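I want to write a few posts about my grandmother's ring, because many people asked me how it went.

The ring is 90 years old. It came with my family from Fernen to Viltville, and it was always too small for me. For almost 5 years it stayed in a drawer.

In December I finally took it to the workshop of Omolara Haruna in Warcombe. I was nervous. Another shop had told me to melt it and start again, and I did not want this.

She looked at it with her loupe for a long time before she spoke. Two claws were worn very thin and the band had an old repair with the wrong solder. She showed me both places and let me look also.

Her price was 200 pounds for new claws, a cleaned band and two sizes bigger. She wrote everything on a card - what she will do, and what she will not touch. The engraving inside she promised to leave alone.

I learned a new word there: shank. It is the part of the ring that goes round your finger. When you make a ring bigger, the jeweller cuts the shank and puts in a small piece of gold of the same colour. Mine is a slightly red gold, so she had to order it from Navaratnam.

It took longer than she said, because the first piece was too yellow. She telephoned me herself to explain it. I did not mind to wait.

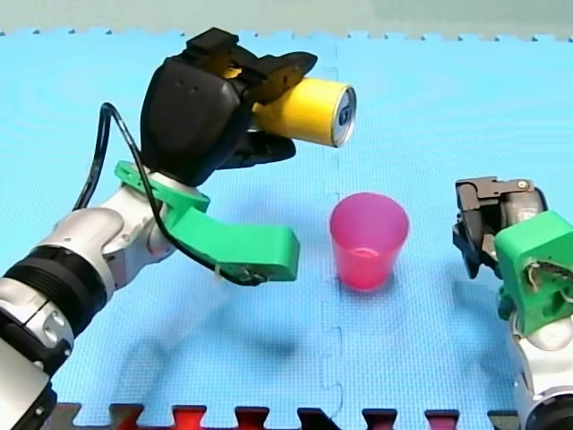 Yellow can up, pink cup below.

Now the ring is on my hand. If I look for the join I cannot find it, and the stone does not move any more when I tap it near my ear. That is a test she taught me.

My advice if you have an old ring: ask for the price in writing, and ask if they do the work in their own workshop or send it away. Take a photo of the engraving before you leave it.

Next I will ask her about my mother's earrings. One hook is missing and I would like to wear them for my cousin's wedding.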